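How do you keep kitchen towels on a wood countertop without leaving marks?

Posted in Kitchen & Laundry – Gremwood Neighbors Help Board

Despina Furtună
Hello everyone! We moved into our place in Ornetville in July, and it came with butcher-block counters, which I love but have never lived with before. My trouble is the towels. I use cotton ones, I leave them on the counter by the sink all day, and twice now I've picked one up and found a dull gray patch underneath. My mother always kept a folded towel on the counter and I can't seem to break the habit (I'm not sure I want to, either). Is there a way to fold or place them so the wood stays nice? And how do I get rid of the patches I already have? Thank you in advance, you have all been so kind about my other questions.

Nelu Nistor
Hang them up. Oil the counter.

Viorica Preda
Oh, I went through the very same thing, Despina, so please don't feel bad! The gray comes from damp sitting against the wood, and a towel folded four times over stays damp in the middle long after the top feels dry. What I do now is keep two towels going. The wet one goes over the oven handle or a rail, opened out to its full width, and only a dry one gets to live on the counter. I fold mine in half the long way and then in thirds, and I set it well back from the sink. If I've used it for anything wet, even just my hands, it gets swapped.

For the patches, let the wood dry overnight with nothing on it. In the morning, sand very lightly with the grain, wipe off the dust, and rub in food-safe mineral oil. I let it soak in until the evening and then buff off what's left. One patch by our kettle needed a second go. Test a hidden corner first – some counters have a varnish on them, and then sanding is the wrong thing altogether.

Mustard yellow is my favorite color on honey-toned wood, by the way. It hides tea stains beautifully.
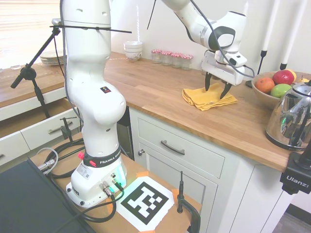
Yellow towel, loosely folded, near the front edge of the counter.

Iulian Husar
Agree with Viorica on the oil. I'd start at 800 grit if the patch is faint, but you'll be there a while, so go coarser if it isn't shifting. I wouldn't bother with thirds. Any fold is fine if the towel is dry.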